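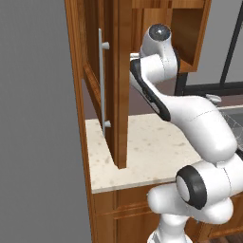
Ticket 842: Sign-up codes from the Hustelach kitchen pop-up not being counted

Status: Closed
Opened: September 14, 2020
Product: Dredis campaign tracker
Client account: Hustelach (cabinets and kitchen fittings)
Opened by: Brinent, field marketing desk

Original message

Hi there, and thank you in advance for looking at this, because I know you have had a long queue lately. We are running a quiet street campaign for Hustelach in 4 towns. The idea is very simple. We leave plain little cards in places where people are already standing around with a coffee (bus shelters, laundromats, the bench outside a bakery) and each card has a short web address and a code on it. There is no logo on the front at all. You type in the code and you find out where the pop-up kitchen is going to be that weekend, and you get a place on the tasting list.

We printed 1,000 cards, all with their own codes. The pop-up itself has been lovely and busy, and people have been walking up with the cards in their hands, so we know they are being found and used. But the campaign tracker shows 14 visits. Fourteen! The client saw that number before we did, and you can imagine the phone call.

What I have tried so far:
Logged out and back in again.
Looked at the report in a different browser.
Typed in a code from a spare card myself, on my phone. The page opened fine and showed me the right address. The report did not move.
Changed the date range to include all of August, in case the visits were landing on the wrong days. No difference.

I would be very grateful for any help. We have a review with the client coming up and I would love to walk in with something better than a shrug.

Reply from Dredis support

Hello, and thanks for such a thorough write-up. It really does save time when somebody has already been through the date range, which is where a good half of these end up.

I have had a first look at the account. The landing page is live and the tracking tag is on it, so the basics are in place. Could you send me two things, please? First, the web address exactly as it is printed on the card, including any capital letters. Second, the name of whoever did the printing and whether they set up the short link or you did. Short links are wonderful on a small card, but they do sometimes drop the part of the address that we need in order to know where a visit came from.

While I wait for that, please don't change anything on the landing page. I know it is tempting with a review on the way, but I would like to see it as your visitors are seeing it now.

Reply from Brinent

Of course, hands off, I promise.

The cards were printed by Kiiskinen and they set up the short link as part of the job. The address on the card is all lowercase. The code goes into a box on the page once you get there, it isn't part of the address itself. I hope that makes sense. I had a proof copy on my desk and checked it against a card from the box, and they match letter for letter.

One more thing which may be nothing. The very first cards we handed out were test cards from a small early run, before the main box arrived. Those had the long address on them, the ugly one with all the question marks and equals signs. We only used a few of those, mostly for our own people and the client's showroom staff.

Reply from Dredis support

That last part is not nothing at all, it's the most useful thing in the thread so far! Thank you for mentioning it.

I went through the 14 visits one at a time, and every one of them came in on the long address. Not a single visit from the short link is in your campaign report. I then followed the short link myself and watched where it went. It sends people to the right page, but it leaves off everything after the question mark. Our tracker looks for the campaign name in that part of the address, and when it finds none it files the visit under "Direct / unknown" instead of under your campaign.

So the visits should still be there, just sitting in the wrong drawer. To see them, please do this:

1. Open the Hustelach account and go to Reports.
2. Choose All traffic. The campaign view hides anything without a campaign name.
3. Filter by landing page and pick the pop-up page.
4. Set the start date to the day your first cards went out.
5. Look at the line marked Direct / unknown, and tell me what you have there.

Reply from Brinent

Oh, what a relief. I followed the steps (I missed the second one the first time through and had a small panic, then went back and did it properly) and the Direct / unknown line says 842. I have read it out loud to the whole desk.

Now for the greedy questions. Can those be moved into the campaign report? And can we fix the short link without reprinting? There are still cards out there in people's coat pockets and I would hate to send anybody to a dead page.

Reply from Dredis support

I'm so pleased, and those aren't greedy questions at all.

On the reprint: none needed. The printed address stays just as it is. Kiiskinen only have to edit where the short link points, and switch on the setting that keeps the full address. I have attached the exact destination for them to paste in. Please ask them to copy it in one go, as a missing character at the end would put us back where we started.

On moving the visits: yes, with one caution. I can add a rule that says any visit to the pop-up page with no campaign name belongs to the card campaign. That page isn't linked from the main Hustelach site or from any email, as far as I can see, so the rule is fair. If the client has shared the page anywhere else, please let me know before I save it - a rule like this would sweep those visits in as well.

I would also suggest telling the client that this number is visits and not people. Somebody who looks up the address at home and again on the corner will show up twice. The codes entered in the box are a better guide to how many cards were used, and you can export those under Forms.

Reply from Brinent

I checked with the client and the page hasn't been shared anywhere. They liked it being a bit of a secret. Please go ahead with the rule.

Kiiskinen changed the link this afternoon and I tried it with a spare card on my phone, then on the office computer. Both visits turned up in the campaign report within a few minutes, under the right name. I have exported the codes too and will put them on their own page in the review, with a note about visits and people as you suggested.

Happy for you to close this one. Thank you for being so patient with me.

Support note on closing

Cause: short link set to drop the end of the destination address, so visits arrived with no campaign name.
Fix: destination updated by the printer, keep full address switched on, reporting rule added for the pop-up page.
Follow-up: rule to be removed when the campaign ends. Brinent to send the end date.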